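Director's cut of "Khalaf" gets shorter, which is a first

Director Shadi Abu Hammour has finished the director's cut of his family drama "Khalaf," and fans who have been asking for it since the theatrical release may want to sit down. It runs 128 minutes. The version that played in theaters was longer.

Clikirier, the distributor, confirmed the running time in a short statement that used the word "definitive" twice and the word "shorter" once, near the bottom. The new cut drops the hotel subplot, most of the wedding, and an uncle. The uncle had lines.

"I watched it with an audience and saw people checking on their cars," Abu Hammour said. "So I took out the parts where they did that."

The film follows a retired bus driver who decides to return every item he ever found on his bus to its owner, beginning with an umbrella and ending, if you saw it the first time, a good deal later. Reviews were kind to the lead performance and to the bus. They were less kind to the wedding, which one local critic said had gone on long enough for the couple to reconsider.

Rima Jaber edited both versions. She said the second one took her less time than the first, mainly because she had kept a list.

"I had it ready before the premiere," Jaber said. "He asked for it the week after."

The premiere of the new cut will be held at the old opera house in Jorkis, which seats 900 and has not been full since a touring hypnotist came through. Tickets go on sale at noon at the box office window. Clikirier says 300 of them will be set aside for people who can show a stub from the original run, a gesture it calls a thank-you and others may call a refund. Skuratex, the upholstery company that recovered the balcony seats, is paying for the popcorn. 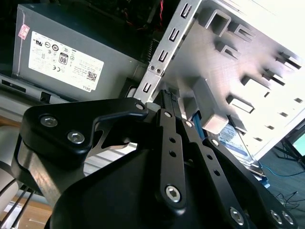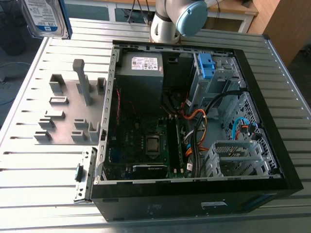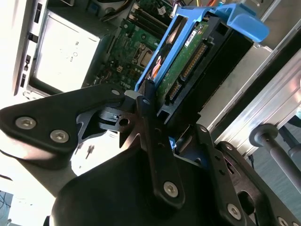
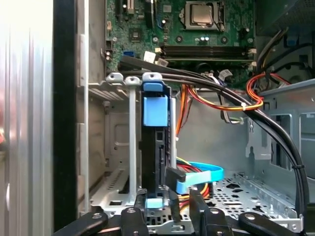
JORKIS, June — The opera house has agreed to show the theatrical version of "Khalaf" as well, in a single morning screening, after a handful of fans wrote in to defend the uncle. It will have an intermission. The original didn't, and Abu Hammour has said he considers this his only regret that could be fixed with a light switch.

Both versions will be introduced by the director, who has been asked to keep it brief. Jaber will join him for the evening show and take questions afterward. She is already at work on his next picture, a comedy set in a ferry terminal, and would not say how long it runs. The script, she allowed, is heavy.

Doors open at 10 a.m. for the long one and 7 p.m. for the other.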